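Plants and People: An Introduction to Everyday Botany
Week 5 handout: The Potato, from Tuber to Table
Instructor: Jana Harms
February 2020

Welcome back! Last week we pulled apart onions and looked at how a bulb is put together, and several of you stayed behind to keep peeling, which made my day. This week we move on to tubers, and to my favorite plant in the whole course. I grew up thinking of potatoes as the thing next to the food. Then I took a plant anatomy class, cut one in half, stained it with iodine, and that was that.

Please read these notes before lab. Sections 1 through 4 are on the short quiz. The section on storage is for lab and for your own kitchen.

1. What a potato is

A potato is a stem. It grows underground, it looks like a root, most people call it a root vegetable, and it's a stem all the same. The proof is on the outside. Find the "eyes" and look closely at one (a hand lens helps a lot). Each eye is a node, the same kind of spot on a stem where a leaf would be attached, and it holds a cluster of tiny buds. Beside it you'll see a curved ridge, sometimes called the eyebrow, which is the scar of a very small scale leaf. Roots don't have nodes or leaf scars. Carrots don't have eyes. Sweet potatoes don't have them either, and they are true storage roots from a completely different family, the one with morning glories in it!

The eyes also aren't scattered at random. They run in a spiral from one end of the tuber to the other, just as leaves spiral up many upright stems. Stick a toothpick in each eye, wind a thread from one to the next, and the spiral jumps right out. We'll do this in lab.

Every tuber has two ends. The stem end is where it was joined to the mother plant, and there's often a small dimple or a dried stub there. The other end is called the bud end or rose end, and the eyes crowd together on it. When a potato sprouts, the buds at the rose end usually go first and hold back the others. This is called apical dominance, and it's the same reason that pinching the tip off a basil plant makes it bush out. Cut the rose end off a potato and the buds farther down get their chance.

2. How a tuber forms

The potato plant sends out side stems called stolons from the part of the main stem that sits below the soil. A stolon creeps along sideways, pale and thin, with a little hook at the tip. Under the right conditions the tip stops getting longer and starts getting fatter. Cells divide, cells swell, and the plant begins shipping sugar down from the leaves and packing it away as starch.

What are the right conditions? Cool nights help. Shorter days help, quite strongly in the old Andean types and much less in the varieties grown in Europe and North America, which were selected over many generations to form tubers during long summer days. A heavy dose of nitrogen late in the season tends to delay things, and the plant goes on making leaves. If you've ever grown a gorgeous green potato patch and dug up marbles, there's a good chance you were too generous with the fertilizer.

Farmers and gardeners pull soil up around the plants as they grow, a job called hilling. It gives the stolons more dark, loose ground to work in and keeps the young tubers out of the light. Kayode Nwosu, who ran the garden plots for this course before I did, hilled his three times and measured every row with a piece of marked string. I hill mine twice and get on with my life.

3. Inside the tuber

Cut a potato lengthwise and hold a thin slice up to a window. You should be able to make out several regions.

The skin, or periderm, is on the outside. It's made of corky cells that keep water in and most microbes out. New potatoes have a thin skin that rubs off with your thumb. In a mature crop the skin "sets" after the tops die back, and then it takes a peeler.

Small dots on the skin are lenticels, pores that let the tuber take in oxygen and release carbon dioxide. A potato is alive and breathing the whole time it's in your cupboard. In very wet soil the lenticels swell up into white bumps, and that's a handy clue about the field it came from.
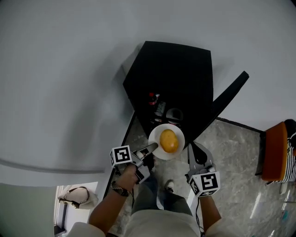 Under the skin is the cortex, a fairly narrow band, and then a faint line that follows the outline of the tuber. The line is the vascular ring, the plumbing that carried sugar and water. It dips outward toward each eye, so you can trace the supply route to every bud. Inside the ring is the bulk of the flesh, and at the very center is the pith, which often looks a bit glassy or wet and sends thin arms out toward the eyes.

Now the iodine! A drop of iodine solution turns starch blue-black. Put a drop on your slice, wait a minute, and compare the pith with the flesh near the ring. The area near the ring usually stains darker, as the cells there hold more starch. Under the microscope the grains are beautiful. They look like little oyster shells, with rings around an off-center point, and each ring was laid down as the grain grew.

4. Waxy and floury

Cooks sort potatoes into waxy and floury types, and the difference goes back to those starch grains. Floury potatoes have more starch and less water. When they cook, the grains take up water and swell, the cells round off and pull away from each other, and you get a dry, fluffy mash. Waxy potatoes have less starch, the cells stay stuck together, and the slices hold their shape in a salad or a stew.

You can test this without cooking anything. Starch is denser than water, so a floury potato is denser than a waxy one. Dissolve salt in a bucket of water, a little at a time, and there'll be a point where the waxy ones float and the floury ones stay on the bottom. Growers and processors use a careful version of the same test.

Flesh color is a separate matter. Yellow flesh gets its color from carotenoids, the same big family of pigments that colors carrots and egg yolks. Red and purple come from anthocyanins. A yellow potato can be waxy, floury, or in between, so don't go by color on the quiz!

5. Storage, greening, and sprouts

Keep potatoes cool, dark, and a little humid, with air moving around them. A paper bag in a cool cupboard is good. A sealed plastic bag is not.

Light makes them green. The green is chlorophyll and is harmless in itself, but the same light also raises the level of glycoalkaloids, chiefly solanine and chaconine, which taste bitter and can make you sick. Cooking doesn't get rid of them. Cut away small green patches generously, along with sprouts and eyes, and throw out any potato that is very green or tastes bitter.

Cold does something different. In the fridge a potato turns some of its starch into sugar, a change called cold sweetening. Fry a slice from a fridge-stored potato next to one from the cupboard and the first one browns much faster. The sugars react with amino acids in the hot oil, giving a darker color and also more acrylamide.

After harvest, tubers go through a rest period when they won't sprout even in warm, moist conditions. Its length depends on the variety. When it ends, the eyes wake up, and a few weeks in a bright, cool room will give you the short, sturdy shoots that gardeners want before planting. The trays on the north windowsill were set out in January by Abrehet Tesfamariam's lab section. Please look as much as you like, but don't turn the tubers over.

6. For lab this week

Bring a hand lens if you own one, and an apron or old shirt, as iodine stains everything it touches. Work in pairs. Each pair gets one potato for mapping the eyes and one for slicing, plus a 300 mL beaker for the float test.

Draw your tuber from two sides, mark the stem end and the rose end, and label the eyes, the eyebrow scars, and the lenticels. Then cut, stain, and draw again. Pencil only, please, and draw it big! Ikechukwu Nwachukwu will be at the microscope bench to help with focusing on the starch grains.

For the float test, weigh your sample first and note it on the sheet by the sink. Anything that has touched iodine goes in the marked bin and does not get eaten. The same goes for everything else on the lab benches.

Optional reading is in the folder at the front desk: a chapter on potato farming in the Andes, with a lovely part on chuño, the freeze-dried potatoes made by leaving tubers out on frosty nights and pressing out the water during the day.

Next week: rhizomes. If you have ginger at home, buy a little extra and leave one piece on the counter to see what it does.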